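Let Them Stack Dishes

Every spring the robotics club at our community college picks a project for the following year, and every spring somebody argues that the project should be more exciting. This year the argument reached the student paper, where a writer compared our table-setting group unfavorably with the Vakness team, whose machine drives a course and throws rings at a post. I advise the table-setting group, so I have a side in this. I think the dull project is the better one, and I think clubs like ours should do more of it.

Consider what a ring-throwing season teaches. The rules come out in October. By winter the students have a frame and a launcher, and from then on most of the work is tuning for one field and one set of rings. Sosina Ambaye, who captained Vakness two years ago and now works with us, kept a log of that season. She counted 1,591 throws. By the end the machine was very good at them, and then it went on a shelf.

A bowl is a harder thing to learn from. It tips when you pinch the rim too high, and it slides when you come in too low. With two grippers you have to decide which one holds and which one moves, and when they trade jobs. None of that is written in a rule book, so the students have to work it out with their own hands, write down what they did, and then explain to one another why their recordings disagree.

The group calls its project Driduvach. They work in pairs, one person demonstrating and the other keeping the log. Last term they set themselves a goal of 2,000 usable demonstrations and finished with 1,845. Another 261 were thrown out in review. I sat in on a good part of that review, and it was the best teaching I saw all year, though I did very little of it. Students argued over what made a demonstration bad. Is it bad if you hesitate? Is it bad if the plate ends up in the right place but you got there by shoving it? Manouchehr Azimi, a second-year student who had never spoken up in a meeting, wrote the page and a half of standards they now use.

The usual complaint is that this is clerical work. Some of it is. Doing the same small task over and over is tiring, and I won't pretend that every student stayed. Four left before the term was half over. But plenty of engineering is clerical work, and a student who learns that at nineteen can still decide to do something else with the next forty years.

The second complaint is that nothing happens for visitors to watch. I have more sympathy for that one. Clubs live on new members, and new members come to see things move fast. The Garketti fund, which pays for our parts, also likes a trophy in the hallway. My answer is that we should invite people to try it. At the last open evening we put the grippers in visitors' hands and asked them to move a dish. Most of them went quiet and stayed longer than they had meant to.

I am not asking anyone to shut down Vakness. The two groups share a budget and some members, and the ring throwers are better machinists than we are. I am asking that the split be even next year – same money, same room time, same space at the fall sign-up table. The request goes to the club meeting on 15 July 2026, and members of both teams can vote on it.

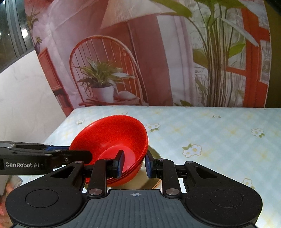
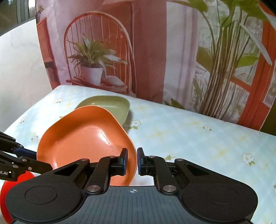
Driduvach at work: two grippers and the tableware, on the flowered cloth.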